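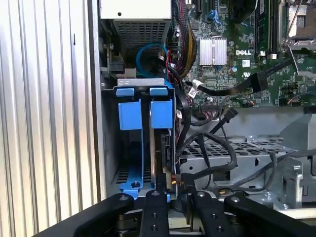 I have been moving my backups off the old arrangement since January, and I am finally far enough along to write it down. The old arrangement was one external drive, a sync tool I no longer trusted, and a habit of copying the tax folder to a USB stick whenever I remembered. It had the usual weakness. A sync tool copies your mistakes as faithfully as it copies your work, and the external drive was plugged into the same power strip as the machine it was meant to protect.

What follows is the setup as it runs now. It is sized for one household with a lot of photographs and scanned paper. If you are running a business, hire someone.

Inventory first

Before choosing any software I made a list of what I had. I recommend doing this on paper, or at least in a file that is not part of the thing being backed up. I sorted everything into three classes.

Class A is material that exists nowhere else and cannot be recreated. Family photographs, my father's letters as scans, the field recordings from Hulme, my own writing, and the accounts. In my case this comes to 425 GB, and nearly all of it is photographs and audio.

Class B is material I could recreate with effort. Ripped CDs, configuration files, virtual machine images, the index for the letters.

Class C is everything I can download again. It gets no backup at all. I was reluctant to accept this at first and kept a mirror of installers for years. I have never restored one of them. The newer version was always a better choice by the time I wanted it.

The sorting took longer than any other step. Most of the time went to folders with names like "old desktop" and "from laptop 2," each of which contained a partial copy of the one before it. I ran a duplicate finder that compares by hash and let it write a report. I did not let it delete anything. After reading the report I removed the nested copies by hand, one tree at a time, and kept a log of what went.

A note on hashes. File names and dates are close to useless for comparing old archives. Copying between file systems changes timestamps, daylight saving shifts them by an hour, and at least two of my cameras had the wrong year set for long periods. Content hashes have none of these problems. They do take a while to compute on spinning disks, so start it in the evening.

Snapshots are a separate question

My main volume takes a snapshot every hour. I keep a day of hourly snapshots, a month of daily ones, and a year of monthly ones. These are cheap because only changed blocks take up space, and they have rescued me from my own typing several times.

They live on the same disks as the data, though, so a controller fault or a burglary takes both. I count them as an undo function. Keith Tapley, who has commented here before, argued that a mirrored pair with snapshots is enough for home use. I disagree for class A and have no strong opinion for class B.

The versioned copy

The main backup runs at 2 a.m. to a second machine in the basement. It uses a deduplicating tool that splits files into variable-sized chunks, encrypts each chunk, and stores it once. I moved or renamed large parts of the photo tree during the cleanup, and the repository barely grew. That was the feature I wanted most.

Settings that took me some time to arrive at:

Retention is 14 daily, 8 weekly, and 24 monthly. Pruning runs once a month and not after every backup, as it is the slowest operation and the one I would least like to have interrupted.

The backup machine pulls nothing and trusts nothing. The desktop connects with a key that is limited to appending. It can add chunks and cannot remove any. Pruning is done locally on the backup machine under a different account. If the desktop is compromised, the worst it can do is fill the disk.

The exclude list is short. Browser caches, thumbnail caches, the trash folder, and build directories. I started with a much longer list and dropped most of it after finding that one wildcard was silently skipping a folder of letters. A pattern that begins with an asterisk will match more than you meant it to.

Compression is set to the low level. Photographs and audio are already compressed, and the high level tripled the run time for a saving I could not measure. 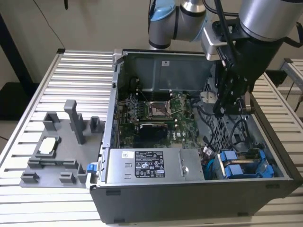
Logging deserves its own paragraph. The script writes a log, and a log that has to be opened is a log that does not get read. I had eleven weeks of failed runs under the old arrangement before I noticed. The current script sends a message on success as well as on failure, and a separate timer complains if neither has arrived by noon. The important case is the silent one. A machine that has lost its network connection cannot email you to say so.

The offsite copy

I have two 3 TB drives in padded cases. One is in the house and one is at my cousin's place across the river, and they trade places at the start of each month. Both are encrypted. The procedure is dull: attach, unlock, replicate the repository, run a check, unmount, label with the month, put it in the bag by the door.

I looked at a hosted service called Furkamden for this. The price was reasonable and the client was well made. What decided it for me was upload speed. My line would have needed weeks for the first full copy, and a full restore would have been limited by the same line. For someone with fiber and a smaller archive it would be the better option, and Rhonda Chan, who does have fiber, has used it for two years without complaint. I may still add it for the letters alone, which are small.

The rotation has one flaw. During the handover both drives are in my car. I have decided to live with that, given that the basement copy is still in the basement.

Keys and passphrases

An encrypted backup with a lost passphrase is a box of noise. The passphrase for the repository and the exported key are printed on paper, in a font that distinguishes between the zero and the letter O. One copy is with the house papers. The other is in a sealed envelope with Stuart Crabtree, who has been told what it is for and where the drives are.

I tested the printed key by typing it in from the paper. It failed. The printout had wrapped a long line and dropped the last character at the margin. I would not have found this any other way. I now print it in blocks of four characters with a checksum at the end of each line.

Restore tests

This is the part I had never done properly. I had restored single files, which shows that single files can be restored. I had never rebuilt anything from nothing.

In March I did a full restore onto a blank disk, using only the offsite drive, the paper, and a machine that had never held my data. I gave myself a weekend. The restore itself ran at 70 MB per second and finished without any attention from me. The parts around it took the rest of the time.

The problems, in the order I met them:

The tool on the fresh machine was a newer major version than the one that had written the repository. It could read the old format but wanted to upgrade it first, and I was not willing to let it modify the only copy on the desk. I found the older binary and used that. A copy of the binary for each platform now sits on the drive beside the repository, unencrypted, with a text file explaining which is which.

File ownership was restored by number, and the numbers on the new machine belonged to other accounts. It is a one-line fix if you know the cause. I did not, for an hour.

Three file names contained characters that the target file system would not accept. All three were recordings I had named with a time of day, colons included. I have since renamed them at the source.

The database behind the letter index restored perfectly and would not open. It had been copied while it was being written to. The index is class B, so it was no disaster, but it was a good reminder that copying a live database file is a gamble. The script now dumps it to text first and backs up the dump.

After that I compared hashes between the restored tree and the original. Class A matched 100 percent. I repeated the test in June on a random sample and will do the full version once a year.

Bit rot and checking

The repository check reads the index every week and the actual data every three months. The full read takes most of a day. I had expected to find nothing and I have found nothing, apart from one bad chunk in June that traced to a memory fault in the old basement machine and not to the disk. Seidu Akolgo had suggested error-correcting memory for that machine when I first wrote about it, and I had dismissed it as excessive. I was wrong about that.

Still to do: phones, which currently sync to the desktop by a route I do not like, and the email archive, which is one enormous file that changes every day. I have a converter half working that splits it into one file per message. The attachments from before 2009 come out with the wrong encoding, and I have not worked out why yet.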